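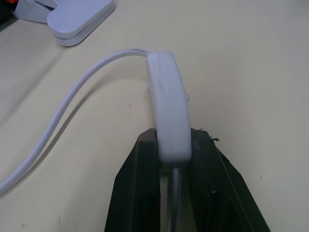
그림 1. 케이블이 달린 흰색 곡면 하우징의 파지 상태 (손목 카메라)

2.3 대상 작업의 선정

본 과제는 가정 및 소규모 매장에서 반복되는 정리 작업 가운데 케이블이 붙은 소형 물품의 정리를 대상으로 한다. 컵이나 상자처럼 형상이 고정된 물체의 집기와 놓기는 선행 학기 과제에서 이미 다루었으므로 제외하였다. 케이블이 붙은 물품은 본체를 잡는 순간 나머지 부분의 형상이 함께 변하고, 변형된 케이블이 주변 물품에 걸릴 수 있다. 사람에게는 의식하지 않고 끝내는 일이지만 자동화 관점에서는 난도가 높은 편에 속한다.

작업은 다음 순서로 정의하였다.

가. 탁자 위에 놓인 본체를 인식하고 접근한다.
나. 본체를 두 손가락으로 파지한다.
다. 케이블이 다른 물품에 걸리지 않는 경로로 들어 올린다.
라. 지정된 칸에 본체를 넣고 케이블을 칸 안쪽으로 밀어 넣는다.

2.4 시험 조건

시험은 Wollberg 실습실의 탁자에서 진행하였다. 제어 소프트웨어는 Telance를 사용하였고 파지점 후보 생성에는 공개 배포된 Moncrieff 모듈을 수정하여 적용하였다. 조명은 천장등만 사용하였으며 별도의 보조광은 설치하지 않았다. 시험 횟수는 총 100회이고, 매 회 본체의 위치와 방향, 케이블의 초기 형상을 바꾸었다. 회당 제한 시간은 약 4분으로 두었다.

그림 1의 경우 본체는 세워진 자세로 두 손가락 사이에 물려 있고, 케이블은 본체 상단에서 나와 왼쪽 아래로 S자에 가까운 곡선을 그린다. 케이블의 그림자가 탁자 면에 나란히 나타나는데, 초기 분할 모델은 이런 그림자를 두 번째 케이블로 분류하는 경향이 있었다. 밝은 베이지색 바탕에 흰색 물체라는 조합도 윤곽 추출에 불리하다. 이에 따라 색상 값의 가중치를 낮추고 깊이 값의 가중치를 높였다.

2.5 결과

단계 가와 나는 대체로 안정적이었다. 본체 인식 실패는 7회였고, 모두 본체가 탁자 가장자리에 가까이 놓인 조건에서 발생하였다. 파지 후 낙하는 14회 기록되었다. 낙하 사례의 다수는 파지점이 하우징의 굽은 구간에 잡힌 경우로, 접촉 면적이 작아 들어 올리는 도중 본체가 회전하였다. 하우징 옆면의 작은 돌출부에 손가락이 닿은 경우에도 비슷한 회전이 관찰되었다.

단계 다에서는 케이블의 길이 정보가 문제였다. 손목 카메라는 본체 주변만 담기 때문에 케이블이 화면 밖으로 나가면 끝의 위치를 알 수 없다. 상부 고정 카메라의 영상을 병합하면 일부 보완되지만, 팔이 탁자를 가리는 구간에서는 같은 문제가 남는다. 현재 구현은 케이블 길이를 사전에 입력한 상수로 처리하고 있으며 이는 실제 가정 환경에 적용할 수 없는 가정이다.

단계 라의 성공률은 네 단계 중 가장 낮았다. 본체를 칸에 넣은 뒤 케이블을 다시 잡는 과정에서 이미 넣은 본체가 끌려 나오는 경우가 잦았다. 케이블을 먼저 고리 형태로 모은 다음 본체와 함께 넣는 순서도 검토하였으나 한 팔 구성으로는 고리를 유지할 방법이 없어 시험에 포함하지 않았다.

2.6 검토

지도를 맡은 Etelka Simon 선생은 중간 발표에서 사람의 작업 시간과 비교한 값이 없다는 점을 지적하였다. 이후 조원들이 같은 조건에서 손으로 작업해 본 바, 제한 시간에 비하면 비교가 무의미할 만큼 짧은 시간에 끝났다. 다만 이 비교는 로봇이 무인으로 야간에 작업하는 경우를 고려하지 않은 것이다. 매장 마감 후 진열대 정리처럼 시간 제약이 약한 작업이라면 속도보다 회당 실패율과 실패 후 복구 여부가 도입을 결정하는 기준이 된다.

복구 측면에서 현재 시스템은 미흡하다. 낙하가 발생하면 초기 자세로 돌아가 단계 가부터 다시 시작하는데, 떨어진 본체가 다른 물품에 기대어 있으면 인식 단계에서 멈춘다. 이때는 조원이 개입하여 물품을 다시 배치하였다. 개입이 필요한 상태를 스스로 판정하고 알리는 기능은 구현하지 못하였다.

이상의 결과로 볼 때 본 구성은 케이블이 달린 소형 물품의 파지까지는 수행할 수 있으나, 정리 작업 전체를 사람 없이 맡길 수준은 아니다. 손가락 안쪽 면의 재질이 회전 억제에 미치는 영향은 따로 분리하여 측정하지 않았다.

2.7 후속 작업

6월까지 다음 항목을 진행한다. 먼저 하우징의 곡률을 추정하여 파지점 후보에서 굽은 구간을 제외한다. 케이블 길이 상수는 탁자를 한 차례 훑어 얻은 추정값으로 대체한다. Sorton 수납 칸은 입구가 좁아 단계 라의 오차를 흡수하지 못하므로 입구가 경사진 칸으로 교체하여 재시험한다. 분할 모델 학습 자료에는 그림자가 뚜렷한 영상과 흰색 물체 영상을 추가한다.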